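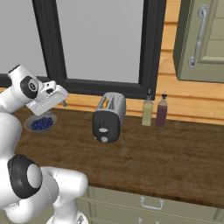
I have been meaning to write about our summer youth week since we packed the last folding chair away back in June, and now it's nearly Christmas and I'm only just sitting down to it. My tea is going cold already, so I had better get on! We held it at Jatadow again, the old camp up past the lake, and the part I keep thinking about is breakfast. You would suppose that the singing or the evening talks would be what stays with a person, but for me it is a gray bowl heaped up with blueberries on a wooden counter, and a line of sleepy teenagers who hadn't yet decided whether they were speaking to one another. More good conversations started in that line than I can tell you.

I had signed up for the kitchen because I am past the age for sleeping in a cabin with twelve-year-olds (my back told me so last time, in no uncertain terms). I thought I would be out of the way there, stirring oatmeal. Well! By the second morning I had two girls who came in early just to sit on the step stool and talk while I worked. They wanted to know if it was all right to be bored when you pray. I said I had been bored plenty of times and had kept at it anyway, and we went on from there until the toast burned.

We raised 700 dollars beforehand with the pie supper, and Gasser, the hardware store on the corner, gave us another 400 toward the bus. That meant every family who asked for help with the fee got it, and I was so glad, because there is nothing sadder than a child hearing all about camp from the friends who went.

The games were held on the big field, and I'm told the Trollex tournament was very close. I have had the rules explained to me and I still couldn't tell you how it is won -- there is a ball, and two buckets, and a great deal of shouting. My own contribution was orange slices at half time.

On the last night we sat outside and each of the young people who wanted to could read a verse they had picked out during the week. One boy, who had barely said a word since the bus, read nearly the whole of Psalm 100 from memory. He got stuck on the last line and the row behind him said it for him, very quietly. I had to go and check on the cocoa.

Next summer's dates aren't settled yet, but I've already told them I'll take the kitchen again, and I'm asking for a second toaster.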